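Section 2: Setting up your Viltis bunch

If you've got this far you have opened the carton, found the packing slip and (I hope) put the kettle on. The first section covered what should be in the box and who to ring if it isn't. From here on we're getting the flowers out, waking them up a bit after their trip and finding them a spot in the room. It isn't hard work and there's no reason to rush it. Most people do the whole thing before lunch with the radio going.

The steps are the same for the Viltis garden bunch and for the loose leaf sprigs, code 3635, which many of you will have ordered along with it. Where the sprigs need treating differently I've put it in a note.

Before you begin

Clear yourself a surface to work on, and make it bigger than you think you'll need. A table is good, or a bench, or the end of a bed with an old sheet over it. Flowers that have been packed flat take up very little room until you start opening them, and then they want all of it. You'll also need:

a soft dry brush (a clean pastry brush does beautifully, and so does an old makeup brush)
a damp cloth, well wrung out, for the furniture and never for the petals
a small pair of wire snips, only if you mean to shorten any stems
the container or holder you've chosen, washed and completely dry inside

Note: These are fabric and plastic flowers. They don't want water, plant food, misting or leaf shine. We have had bunches come back to us smelling like a pond, sent in by lovely people who put them straight into a full jug out of habit. If you want the look of water in a clear glass vase, see Section 5, where Jolene Nepia explains the gel method much better than I could.

Caution: Cut stems have sharp wire inside them. Fold a bit of tape over each cut end as you go, and keep the snipped pieces out of reach of small children and pets until you've binned them.

Taking the bunch out

1. Slide the bunch out of its sleeve from the stem end. If you pull from the flower end the petals catch on the lip of the sleeve and fold backwards, and they hold a grudge about it. Keep the sleeve somewhere flat if you pack your things away in July or at the end of a season, as the bunch goes back in the same way it came out.

2. Hold it by the green wrap. The wrap gathers the stems together and it's the strongest part of the whole thing, so that is where your hand belongs whenever you pick the bunch up, turn it, carry it to another room or hand it over to somebody with opinions. Don't lift it by a single bloom, even a big sturdy-looking one. The heads are pushed onto their stems and they will come off.

3. Give it a gentle shake, head down, over the floor. A little fluff and the odd loose thread will drop out. If a whole flower drops out, don't worry! Push it back onto its stem with a slight twist until you feel it seat. A flower that falls off again and again needs the tiniest dab of craft glue. Use the clear sort that dries soft.

4. Lay the bunch down on its side and let it rest. I like to leave mine overnight when I can, but even while you have a cup of tea the petals will start to relax by themselves.

Note for sprigs, code 3635: The leaves come pressed together in a stack. Peel them apart one at a time from the base of the stem, bending each leaf outward a little past where you want it so that it settles back into place. Cold leaves are stiff, and in an unheated room they can crease, so bring them in to warm up first.

Choosing a spot

Walk around the room before you decide. I know it feels silly, carrying a bunch of flowers from one piece of furniture to the next, but it does save you setting up the whole arrangement and then finding it blocks the drawer. Look at the place from the doorway and then from wherever you normally sit. Flowers with a lot of pink in them can disappear against a busy print and then come right up against something plain and pale, like a cream cushion or a white wall.

A few things to keep clear of:

Knobs, handles and latches. Leaves with pointed lobes are the worst for this. They hook themselves over anything that sticks out, and the next time somebody opens the door the sprig goes with it. Leave 8 cm between the nearest leaf and any knob that gets used every day. 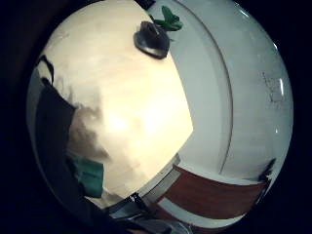

Heaters and sunny windows. Keep the bunch 100 cm from any heater, fireplace or oven, and out of full afternoon sun if you can manage it. Pinks fade first and yellows not long after. The greens seem to go on forever.

Curved and sloping surfaces. A bunch laid on its side will roll, slowly, and generally while you're out of the room. If you want it lying down, on a rounded seat or a soft cushion, press a shallow hollow for it first and lay the wrap into that.

Basins and tubs. The flowers can live in a bathroom perfectly well provided they don't get splashed. Wipe the edge dry before you set them down, and move them before you clean, as bleach sprays will spot the fabric from quite a distance.

Caution: Never place the bunch on or over a lamp, even one that feels cool to the hand.

If you rent, or you're setting up a room for guests, it's worth thinking about where people put their bags. Digby Ormsby set up all the rooms at Cosgrove with our bunches and told me the flowers on the luggage bench lasted until the first Tuesday. He has them up on the shelves now and they're still going strong.

Waking up the blooms

5. Begin with the biggest blossoms, near the middle. Cup each one lightly from underneath and roll it between your fingers so that the petals separate. You're only undoing what the carton did. If a petal has a hard fold in it, hold it over the steam from the kettle (at arm's length, please, and mind your wrist) for a few seconds and smooth it flat with a fingertip. Then let it cool before you touch it again.

6. Work outward to the smaller flowers. Some of these sit a little apart from the others on purpose, and you'll be tempted to tuck them in. Try leaving one where it is, especially a stronger colour, such as a coral among paler pinks. It gives your eye somewhere to go.

7. Do the filler last. The fine yellow and green bits are there to close the gaps, so there's no sense in fiddling with them until you know where the gaps are. Pull them up between the blossoms until they just show. If you can see more filler than flower, push some of it back down.

8. Turn the bunch and check it from behind. Even a bunch that's going to lie against something needs a tidy back, or it'll sit crooked. Lindsay Mahuika, who trained me at Dodatano many years ago now, used to check hers in a hand mirror.

9. Look at the leaves where they leave the wrap. One leaf poking out to the side looks natural and I would leave it be. Five or six of them and you've probably slid the wrap too far down the stems. Ease it back up toward the heads, holding the stems still with one hand as you move the wrap with the other. Go gently with this. The wrap will slide quite happily if it's turned a little as it goes, and it'll bunch up and tear if it's dragged.

10. When you're happy with the shape, take hold low on the wrap and lay the bunch where it's going to live, with the heads at the end you'll see first and the stems running off on a slant. Straight up and down tends to look like it was dropped there by the courier. 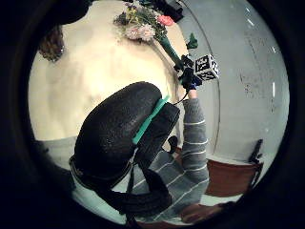

Standing the bunch upright

Skip ahead to Looking after it if your bunch is staying on its side. For those of you using a vase, a jug or the Fasow holder, read on.

Choose something with a neck narrow enough to hold the wrap snugly. If all you have is a wide one, fill the bottom with clean dry pebbles or rice in a sealed bag, and stand the stems in that. A tall bunch in a light container will go over the first time somebody shuts a door, so put the weight in before the flowers.

The Fasow holder comes in 2 parts. The base goes down first, with its rubber feet on the surface, and the collar clicks in after the stems are through it. If the collar won't click, turn the bunch a little and try again. Please don't press down on the blooms to force it!

Shortening a stem is fine, but take off less than you think. Snip, look, and snip again. Leave the wrapped part alone completely, as cutting through it lets every stem go at once, and Shayne Cartwright in our repairs room has a box full of the results.

Looking after it

Dust once a fortnight with the dry brush, starting at the top and letting everything fall down through the leaves. For leaves with a waxy feel you can use the damp cloth, one at a time, drying each as you go. Fabric petals should only ever be brushed. A hair dryer on its cool setting will shift dust from deep in the filler, if you hold the bunch outside the back door while you do it.

Every few months, turn the bunch so that the other side gets its share of the light. You'll find the petals have settled a bit by then, so go back to step 5 and give them another roll.

If a leaf or a flower is past saving, replacement stems can be ordered singly. Quote the code on the little paper tag at the foot of the stem, and ask for Fatos Stojanovska if the tag has gone missing. She can generally work out which one you need from a description of the colour and the shape of the leaf.

Section 3 covers making two small bunches from one large one.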